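Section 4: Preparing and loading tendon samples on the Grenik tensile bench

Before you start

Welcome back! If you have worked through Sections 1 to 3, your Grenik bench is level, the load cell has been zeroed and the water bath is holding its temperature. This section takes you from a frozen tendon in the sample drawer to a tendon sitting in the clamps with its first gentle pull behind it. Set aside a whole morning the first time you do it. Once you have a dozen samples under your belt it goes a good deal faster, but the thawing takes as long as it takes, and you can't hurry it along.

The steps are written for rat tail tendon and for the thin strips of ligament that most groups here work with. If your tissue is thicker than a pencil lead, read Section 7 first, as you will need the wide clamps and a different pre-load.

You will need:

Sample vials from the drawer marked Brundivmont
Saline, fresh that day
Blunt tweezers and a new scalpel blade
Fine sandpaper squares, two per sample
The small torque key (it lives on the hook behind the bench)
A printed sample sheet and a pencil – ink runs when it meets saline

4.1 Thawing the sample

1. Take one vial out of the freezer and check the label against your sample sheet. The label should carry the animal number, the side and the level. If any of these is missing, put the vial back and talk to whoever froze it.

2. Stand the vial in the rack in the refrigerator overnight. If you forgot (we all have), you can leave it on the bench at room temperature instead, but write "bench thaw" on the sheet so that the person doing the analysis knows.

3. When the tissue bends freely, tip it into a dish of saline and let it rest for 24 minutes. A kitchen timer is fine for this.

Caution: Never thaw a sample in warm water, and never refreeze one that has thawed. Tissue that has been through the freezer twice can give you curves that look perfectly respectable and mean very little.

4.2 Trimming and measuring

4. Lift the tendon by one end with the blunt tweezers and lay it on the wetted glass plate. Try to hold only the last few millimeters, which will end up inside the clamp anyway.

5. Trim away any loose sheath with the scalpel. Cut along the length and away from the middle. If you nick the middle portion, even slightly, mark the sample as damaged and set it aside for practice. New users always need practice pieces, so it won't be wasted.

6. Move the plate under the Gisham width gauge and take three readings: one near each end and one at the center. Write down all three. The software works out the average for you, and it will complain if the three are too far apart.

Note: Drip a little saline onto the sample between readings. A tendon left on dry glass starts to shrink while you are still looking for your pencil, and then the cross section you type in later is too small and the stress comes out too high.

7. Enter the readings on the Sample page before going on. It is tempting to save them all up for the end of the day, but the pre-load in 4.4 is worked out from these numbers and the bench will not move until it has them.

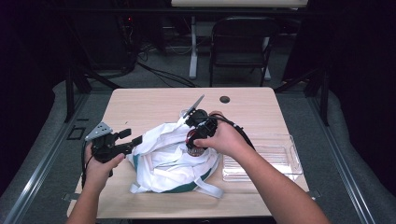

Vesela Đorđević
Training Lead, Soft Tissue Mechanics

4.3 Loading the clamps

Most of the questions I get are about this part, so I have spread it out into smaller steps than the old guide did. Please don't feel you are being slow if it takes you several tries. Clamping wet tissue is fiddly work, and a tidy clamp makes more difference to your results than almost anything you will do later in the software.

8. Press the Park button and wait until the crosshead has stopped. The light beside the button goes from amber to green.

9. Fold a square of sandpaper around each end of the tendon with the rough side facing in. The fold should sit at the very end of the tissue, and the open edges should face the middle.

10. Open the upper clamp two full turns. Slide the first sandpaper fold in until it touches the back stop, then close the clamp by hand until it just holds.

11. Let the tendon hang. Look at it from the front and again from the side. If it leans, loosen the clamp, straighten it and try again. A sample that hangs crooked is pulled harder along one edge, and it will usually tear there first.

12. Raise the lower clamp with the jog wheel until the second fold drops into the jaws. Turn the wheel slowly. One click is a very small movement, and three or four clicks too many can put a bend in a short sample.

13. Close the lower clamp by hand, then tighten both with the torque key until it clicks once. Stop at the first click.

Caution: Keep your fingers clear of the jaws whenever the green light is off. The crosshead is slow, but it is strong, and it does not know you are there. The red stop button on the front panel cuts the power at any time and will not harm the bench.

Note: If a sample slips, you will see a sudden small drop in the force trace followed by a steady climb. Do not tighten the clamps and carry on. Unload it, change the sandpaper and start again from step 9, or, if the tissue looks frayed, take a fresh sample.

4.4 Pre-load and conditioning

14. Raise the bath until the saline covers the lower clamp and the whole of the tendon. The upper clamp should stay above the water line. Wait until the temperature reading settles.

15. On the Run page, choose Pre-load. The bench takes up the slack and stops by itself once the sample is only just straight. Check that the length shown on the screen looks sensible next to what you see in the bath. If the two seem far apart, the zero has probably been lost, and you should go back to Section 3.

16. Choose Condition, type 23 in the Cycles box and press Start. You will see a loop drawn on the screen for each cycle. The first few wander, and the later ones should lie nearly on top of one another. That settling is what you are after – it means the tissue has shaken off its time in the freezer and will answer the same way each time you ask.

17. If the last loops are still drifting, run the conditioning one more time. If they drift after that as well, note it on the sheet and go ahead with the test. Please don't leave the sample out of your results on your own say-so, as drifting is quite common in tissue from inflamed tails and may be exactly what your group is looking for.

Note: The recorder stores up to 1499 points for each run. For slow stretches this is plenty. For stress relaxation runs, where you hold the sample still and watch the force fade, switch to the Vukčević sampling table, which takes many points early on and fewer later. You will find it under Run, Options, Sampling.

4.5 If something goes wrong

The force reads below zero with a sample loaded. The cable at the back of the load cell has likely been nudged. Park the crosshead, take the sample out and keep it in saline, reseat the plug and zero again.

The screen shows message 171. The bath level is too low for the heater. Top it up with saline, never plain water, and press Resume. You don't need to unload the sample as long as it has stayed covered.

The tendon breaks at the clamp. Save the file anyway and tick "clamp break" on the sheet. Stiffness from the early part of the curve is often still useful, though the breaking strength is not. If it happens with two samples in a row, check the jaws for a burr by running a cotton swab along them and seeing whether it snags.

The loops look jagged. Somebody may have the centrifuge going on the same bench. Wait for it to finish and repeat the conditioning.

4.6 Leaving the sample overnight

Please don't. If you have to stop partway, park the crosshead, unload the tendon and wrap it in gauze soaked in saline. It will keep in the refrigerator until the next morning. Write the time you stopped on the sheet, lower the bath and wipe both clamps dry, paying attention to the threads, where salt likes to collect. The torque key goes back on its hook.

When your sample is conditioned and the loops have settled, go on to Section 5, Running a Stretch-to-Failure Test.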